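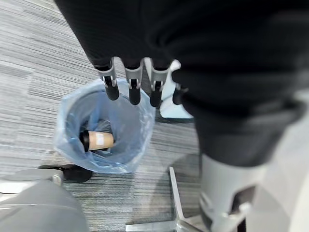 Figure 7. Round wastebasket with liner fitted, in use. Liner folded over the rim.

4.2 Fitting and changing the liner

Applies to the round wastebaskets supplied with Kasa desk and meeting room sets. For the square hallway bins, see the Urnmont supplement.

Before you start

Check that the bin is standing on a level floor and that the inside is dry. Use a liner with a flat width at least 8 cm greater than half the distance around the rim. Liners narrower than this will split at the side seam when pulled over.

Fitting a new liner

1. Tear one liner from the roll along the perforation. Do not cut.
2. Open the mouth of the liner fully and shake it once to let air in.
3. Lower the closed end into the bin until it touches the bottom.
4. Fold the open end outward over the rim, working in one direction. Leave an even overhang on all sides.
5. Press the liner against the inner wall with the flat of the hand to push out trapped air.
6. Gather any slack on one side. Tie a loose knot if the liner slips.

Note: Some creasing at the rim and along the inner wall is normal and does not affect use.

Note: An overhang that reaches the floor can be caught by chair casters. Fold the excess back up under itself.

What goes in

The desk bin is for general waste. Paper coffee cups with plastic lids go in as general waste unless the site has a separate cup collection. Where it does, take off the lid, empty the cup into a sink and stack it in the cup tube.

CAUTION: Empty all liquids first. The liner is not rated for standing liquid, and a small leak will collect under it where it cannot be seen.

CAUTION: No batteries, glass or hot ash.

Changing the liner

7. Unfold the overhang and lift it clear of the rim all the way around.
8. Bring the edges together, twist, and tie. Do not press the contents down to make room — sharp lids and stirrers will puncture the film.
9. Lift straight up. If the liner sticks, tilt the bin and let air in along one side.
10. Wipe the inside of the bin with a damp cloth. Let it dry, then repeat from step 1.

Change the liner when the contents reach the fill line, or daily if food waste is present.

Spare liners: Pena, part 800, roll of 69.

Section revised 22 June 2023, L. Andreadis. Replaces the May issue.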